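Uron two-arm room tidier
Hire or buy through Zakley. Floor litter, bins, light clearing in bedrooms and small lounges. Carpet or hard floor.

Short version for anybody in a rush: yes, it picks rubbish off a floor and puts it in a bin. No, it won't do the whole room. If you were hoping to send it down a corridor at checkout time and come back to finished bedrooms, save yourself the phone call. If you've got staff who spend too much of a shift bent double, read on.

We get asked the same thing by guest houses, student lets and a couple of packing sheds. Can a machine do the boring jobs yet? Some of them. Slowly. Depends very much which ones, so most of this page is about which ones.
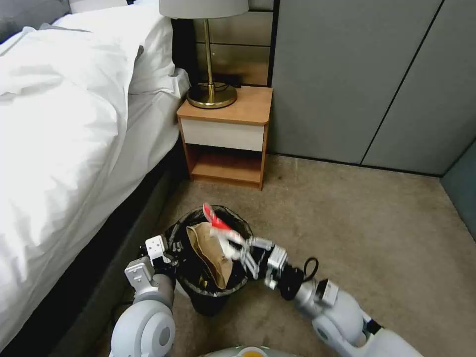 Hire is £121 a day, delivery on top, one week minimum. Purchase price on request as it moves about with the spec. A hire unit comes with the standard Drakos grippers fitted, charger, spare cable ties, stop button on a lanyard and the printed quick start. The quick start is short. Please read it anyway, the bit about the stop button especially.

Needs a clear doorway of 62 cm. Measure the gap with the door open, not the frame. Door furniture counts. So does the radiator just inside that everybody forgets about. Old buildings with narrow doors, ring first and we'll tell you yes or no.

What it does well

Wrappers, packets, paper bags, paper cups, empty plastic bottles. Bread and butter stuff. Anything light with a bit of height to it, sat on the floor in the open with room for a hand to come down from above. Crumpled is better than flat. A scrunched tissue is easy and a flat receipt is a swine.

Bins are fine as targets so long as they're open at the top. Pedal bins no, swing lids no. The unit can steady a small bin with one hand and fill it with the other, and on a light wastebasket we'd leave that setting on. Turn it off for anything heavy or fixed.

It will also work next to a bed or sofa without fussing over bedding that hangs down. Long covers that reach the floor are OK mostly. Fringes and tassels less so, tuck them up.

What it does badly

Flat things, as above. Wet things. Small dark things on a dark floor. Coins. Hair grips. Anything under a bed past the edge, the arms can go low but the head can't see in, so it'll have a guess or leave it. We'd rather it left it and you can set it that way (Settings, Reach, "only if seen").

Soft heaps. A pile of black plastic, a coat on top of a bag on top of a scarf, it has no good idea where one thing stops and the next one starts. Sometimes it lifts the lot. Sometimes it just stands there with its hand out. Sort the heap by hand or tell it to keep away from the bed altogether.

Full bins. It will carry on stacking. An upright paper bag fills a small wastebasket very quickly indeed and after that things roll off the top. There's a fill check but it's judging by eye, so an airy bag reads as full and a squashed one doesn't. Empty little and often.
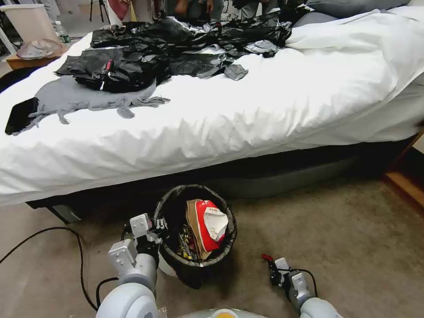
Is it rubbish or is it yours?

Biggest question we get, and fair enough. The Uron doesn't know what matters to people. It knows shapes and where they are. Out of the box it treats the floor as work and everything on a bed, table or chair as hands off. Keep it like that. A phone on a duvet is left alone purely for being on the duvet. Same phone slid down onto the carpet is another matter, and it'll be picked up if the grip works out.

You can set a "ask me" list. Phones, keys, purses, glasses, chargers and toys are on it already. When it spots one it stops, beeps and waits for a person to say yes or no on the handset. It misses some. Dark phone, dark rug, poor light, it will miss that. Do a quick look round before you press go, same as you would before running a vacuum.

For guest rooms we say checkout only. Never with guests' belongings about. Our hire terms say so too, clause on the back.

Setting up in a room

1. Lights on, curtains open or shut but don't change them half way.
2. Walk the floor. Pick up anything you'd be sorry to lose.
3. Cables off the floor or pushed to the wall. Its own cables are clipped along the arms with some slack so they bend, leave the loops as they are.
4. Fresh liner in the bin, edge folded well down over the rim.
5. Park the unit facing the worst patch, bin between it and the mess.
6. Hold the green button until it chimes. Stand back.

Training for new operators takes 20 minutes and we do it on delivery. More than one person please, or it always turns out to be their day off when the thing's needed. 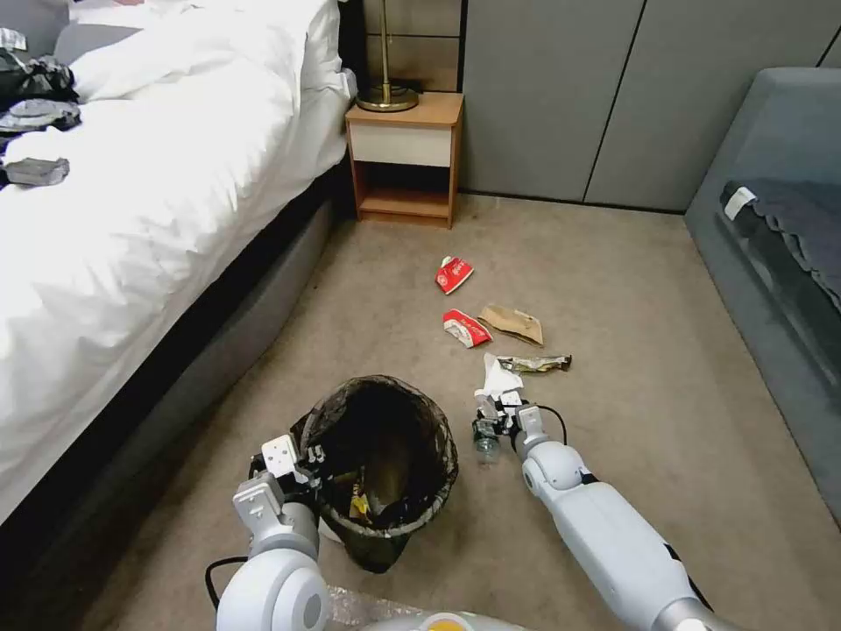 Liners cause more stoppages than anything else we see. Too thin and the fingers drag the edge down into the bin, too big and there's a flap in the way of every drop. Masska do a round-bin liner that grips and we stock it, other makes work if they fit. Fold the rim over properly. With the left gripper clamped on the edge of the bin, like it is there with the bottle held in the right, any loose plastic on that side ends up pinched between the fingers, and then the whole liner can ride up when the hand lets go. Mesh-patterned, plain, makes no odds. Fit is the thing. If it does ride up, stop the unit, refold, carry on. Don't reach in while the arms are live.

Squashed cups next, as people ask. A cup on its side is fine from either end. If it's been trodden on the unit goes for the thickest part and may need a second try, you'll see it open up, back off and come round again. Leave it to it. Kicking the cup straight to help only confuses matters as it has already planned where to go.

Bottles: empty only. A bottle with an inch of something in it swings, and if the cap is loose, well, carpet. Glass we don't recommend in any room with a hard floor.

So can it replace a person?

No. And we sell the things. A decent housekeeper would have the floor clear before the Uron has finished looking at it. What she or he gets back is the bending, and the ability to be stripping the bed in the next room while it plods through the litter in this one. Two rooms side by side, one operator, works nicely. One operator watching one machine is a waste of a morning, though it does draw a crowd.

Shop floor is a similar story. One of the packing sheds had a Uron going round the benches for offcuts and wrap. Good on offcuts. Hopeless on stretch film, which sticks to the fingers, so now the film goes in a sack by hand and the unit does the rest on the late shift. They kept it. The other shed sent theirs back, floor too busy with pallet trucks and it spent the day stopped. Both sensible decisions we thought.

Bed making, folding, wiping down, loading a dishwasher: asked about all four every week. There's trial software for folding hand towels. It's slow and we don't support it. Ask again next June.

Battery and upkeep

Full charge in 60 minutes from flat, ordinary socket. Runs on charge for light work if you need it to but mind the lead. Wipe the fingers with a damp cloth at the end of a shift, crisps and sugar are the enemy. Check the finger pads weekly, swap when shiny. Pads come in packs from us and push on without tools. Grit gets in the wrist after a while on old carpet, brush it out, don't use an airline.

Lift with two people, by the handles on the base. Never by the arms.

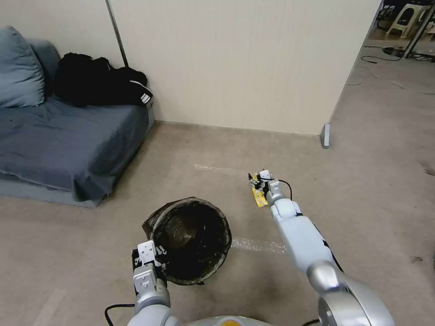

ZAKLEY EQUIPMENT – ROOMS & CLEANING MACHINES DESK

Ring or email us before ordering if any of this is unclear, we'd sooner lose half an hour on the phone than have a unit come back. Useful to have ready: door widths, floor type, what sort of litter, what sort of bins. A few pictures off your phone of a typical messy room help a lot. Don't tidy it first.

Very small items on pale carpet are generally OK, a yellow sachet or packet shows up well enough for the fingers to come down on it. Press setting is worth a look here. Default is gentle and on a deep pile it can close above a thin wrapper and come up with nothing. One notch firmer usually cures it. Two notches and you'll start seeing scuffs, on worn carpet especially. Shiny tape left stuck to the floor can get mistaken for a wrapper too, so peel it up if you can, or mark that strip as keep-off on the handset.

Next rooms through an open door: the unit will not go through unless told. If there's gear stored in there, stools, stands, cables everywhere, leave the boundary on. It's under Map, Doorways.

Grippers: Drakos standard hands suit most customers. The narrow set is better for thin wrappers, worse for bottles and cups, and costs extra on hire. You can't mix left and right at the moment, the software wants a mathcing pair. Swap takes a hex key and a bit of patience.

Demo days, you bring the rubbish. Your own bins as well if they're an odd shape. We'll run it on your stuff in our mock-up bedroom and you can see for yourself where it gets stuck. Car park round the back, mornings quieter than afternoons.

Returns on hire units: cleaned, fingers wiped, charger in the box. Missing lanyards are charged for.

Contact the desk | Hire terms | Spares and liners | © Zakley Equipment, all rights reserved | Back to top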